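March, past 11 at night

Best evening on the arm so far! Évan Courtois came by the shared shop with a bag of screws and we got the wrist working again after I'd put the cable on backward (my fault, two hours gone). Estia, as we now call her, runs off a 24 volt supply and hums a little. 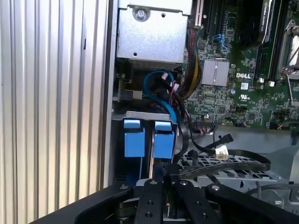 I still want to slow the last bit of each move – 16 small steps, maybe, where I have 8 now. Évan thinks the grip needs rubber pads. I'll try both tomorrow, I can't wait!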